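Stikcombe Hall, Ground Floor Open Room
Walk-Through Safety Checklist with Comments
Date of inspection: July 21, 2007

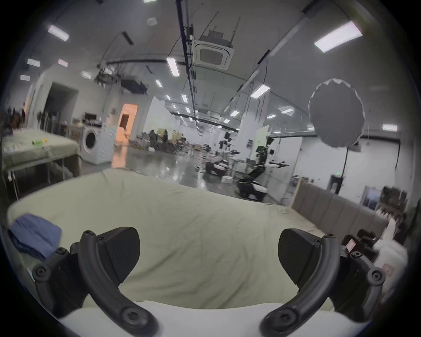
Covers the bed area, laundry corner, clothes rack, open floor and glass side. Marked OK, FIX or WATCH. Items marked FIX go on the Pendbridge work list under job 172. Plumbing and roof are on separate sheets.

1. BED AREA

1.1 Bed steady, no rocking when pushed from the side: OK
1.2 Headboard firmly attached: FIX
Comment: Upholstery is fine. One bolt behind it turns by hand. Tighten and recheck.
1.3 Bedding clear of the floor: OK
Comment: Green sheet was wrinkled and a blue cloth had been left on top. Neither reached the floor. Put the cloth away when the bed is made.
1.4 Walking space beside bed: WATCH
Comment: Keep at least 3 feet on the open side.

2. LAUNDRY CORNER

2.1 Washer level: OK
2.2 Washer door closes and latches: OK
2.3 Supply hoses, no cracks or bulges: FIX
Comment: Cold hose is stiff near the fitting. Replace both hoses together. Lim has them in stock.
2.4 Washer plugged directly into wall outlet: OK
2.5 Table next to washer stable, legs locked: OK
Comment: The green cloth hangs low, though the metal legs show beneath it. Same note as last time.
2.6 Bottles and containers labeled and capped: FIX
Comment: There is a small yellow-green bottle on the table and a white container with it. Both need a label we can read from the front. Anything that can't be identified goes to the disposal shelf.

3. CLOTHES RACK

3.1 Rack upright and not overloaded: WATCH
Comment: Mostly dark clothes, hung close together. Rated for 53 pounds. Move the heavy coats to the closet before adding more.
3.2 Doorways near rack unobstructed: OK

4. OPEN FLOOR

4.1 Floor surface, no chips or lifted edges: OK
Comment: The gray finish is glossy and shows the lights, which makes a spill hard to spot. Use the wet floor sign every time.
4.2 Chairs and equipment out of the walking route: WATCH
Comment: They tend to end up in one group in the middle. Leave a clear path to the far doorway.
4.3 Wheels locked on anything that rolls: FIX
Comment: Two locks did not hold. Tagged.

5. GLASS SIDE AND WALLS

5.1 Partition frames tight, glass free of cracks: OK
5.2 Wall box secure, cover closed: OK
5.3 Loose cables tied back: FIX
Comment: Black cable hanging near the top of the wall box. Clip it to the wall.
5.4 Large round white diffuser, hanging point checked: OK
Comment: Kerano fitting, next check due with the ceiling lights.

Recheck of FIX items before the end of July. Room to be locked by 1900 until 2.3 is closed out.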